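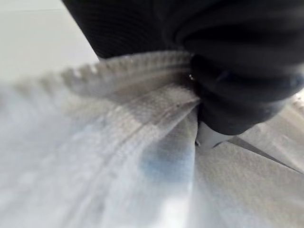 Pinch on the pale cloth, close to the ribbed edge.

Visit report: Witside open afternoon, Momenham, February

Witside writes control and planning software for two-armed robots that handle cloth. The open afternoon was limited to integrators and people already using one of its packages. I went for our group, mainly to see whether the grasp planner, Gbeho, could be used without the rest of the stack. Short answer: partly.

Gifty Amissah, who leads the planning work, gave the overview. The software has three layers. Pullilholm does the perception and publishes a garment state, which is a coarse mesh plus a list of candidate edges with a confidence on each. Gbeho takes that state and proposes grasps. A whole-body controller underneath runs the motion and reports forces back up. The interfaces between the layers are plain message definitions, versioned separately, and Amissah was clear that the middle one is still changing.

Perception

Pullilholm merges a head view with a view from each wrist. The head view is used for overall shape and for anything the garment might catch on. The wrist views take over during the final approach, when the hand hides most of the cloth from above. Hand-over between the two is not a switch. Both estimates are kept and weighted by how much of the candidate edge each one can see.

The tracker runs at 30 Hz on a single card. Edge detection on light-coloured knits remains the weak point, because a fold under even lighting gives nearly the same gradient as a hem. The current remedy is a small classifier working on local texture: ribbing and stitching have a repeat that folds lack. Amissah said it had cut wrong-edge grasps considerably but would not put a number on it, as the test set was still being relabelled. I would want that number before committing to anything.
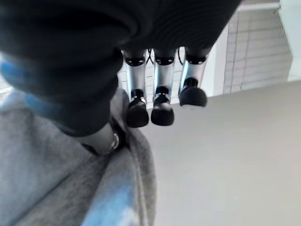
Thumb against the grey garment, three fingers pointing down.

Contact and grasp selection

Gbeho scores each candidate on reach, expected layer count and what the grasp leaves available for the second hand. Layer count is the interesting term. With garments in a heap the planner cannot know how many layers sit under the thumb, so it carries a distribution and updates it from finger current during closing. If the estimate moves too far from the plan, the controller opens the hand and asks for a new candidate – there is no attempt to rescue the grasp in place. The limit is 5 retries, after which the task planner is told the garment is not graspable in its present state.

I asked about thresholds. They are set per fabric class in a configuration file, and the classes are broad. Tatu Mfinanga, who maintains the controller, would like to learn them online and has a branch that does so, but it is not in the release.

Two-handed stretching uses a tension target with a cap on hand separation. The separation cap comes from the mesh and is often wrong for knits, which give more than the model allows. In that case the tension term wins. The sag in the middle is not controlled directly; it is what remains once both ends have met their targets.
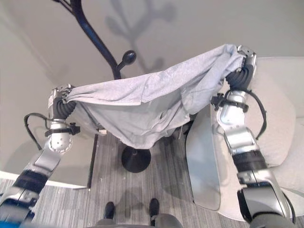

Planning in a furnished room

Much of the development is done among ordinary furniture, with a coat rack and soft seating close to the working volume. For collision purposes furniture is held as convex parts with a margin. The coat rack is the awkward one. Its hooks are thin and the margin swallows the gaps between them, so a planner that treats the rack as an obstacle will never put anything near it. Mfinanga's answer is to let the task layer mark regions where the margin shrinks and speed is capped.

Cloth held in the hands is added to the collision model as a hanging volume, recomputed 9 times a second. It is pessimistic.

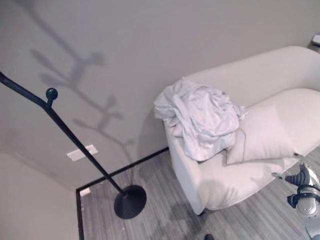
Upholstery gets a different setting again, as light contact with a cushion is allowed and only the force is limited. White cloth on white furniture is a known problem for segmentation. Pullilholm falls back on depth there, and Amissah said depth alone tends to merge thin cloth with whatever it is lying on. A before-and-after comparison helps if the furniture has been mapped bare, so the tooling now includes a command to record it.

Tooling

Logs are replayable through all three layers, and any layer can be swapped for its recorded output. This was the strongest part of the afternoon. A grasp failure can be stepped through with the force trace, the layer estimate and the candidate list side by side. The viewer is slow on long runs.

Points to follow up

Licence terms for Gbeho on its own.
Date for freezing the garment state message.
Whether our own wrist camera drivers meet the timestamp requirement (Mfinanga to send the document).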